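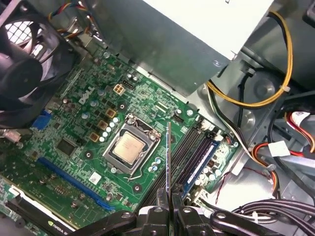

Our project looked at how filming locations in television dramas are recorded by the people who watch them. We chose one series, Mernodden, a crime drama in 5 parts set in a coastal town, and tried to match every outdoor shot to a real place. The second part has a long sequence in a computer repair shop, with desktop cases lying open on the benches, and it caused us more trouble than any street. An opened case with a green Dell motherboard and the processor sitting in its socket looks much the same in any workshop, so such interiors gave us very little to go on. We left them out of the main count and listed them separately.

Method

We worked through all the parts twice and noted 354 outdoor shots. Each was given a short label and compared with street maps, holiday photos and posts on the Retier fan forum. We read 1307 posts in total, most of them from March. A match was accepted only if two of us agreed on it without talking first.

Results

We placed 70 per cent of the outdoor shots. Harbour scenes were the easiest — the sea wall and the steps turn up in nearly every visitor's photos. Car scenes were the hardest, as the background is often blurred. The café where the sisters meet, named Pinto on screen, is a former chemist's in Grerar. Forum members had it down as a bakery two streets away, and that mistake had been copied into three separate fan guides.

Problems

We started with the last part and worked backwards, which meant relabelling a lot of shots later. Two forum threads were deleted while we were reading them. Our tutor, Ginette Pelletier, suggested keeping saved copies from then on, and we did.

Further work

The night shots need another look on a better screen. We would also like to visit Grerar in winter, when the trees along the front are bare.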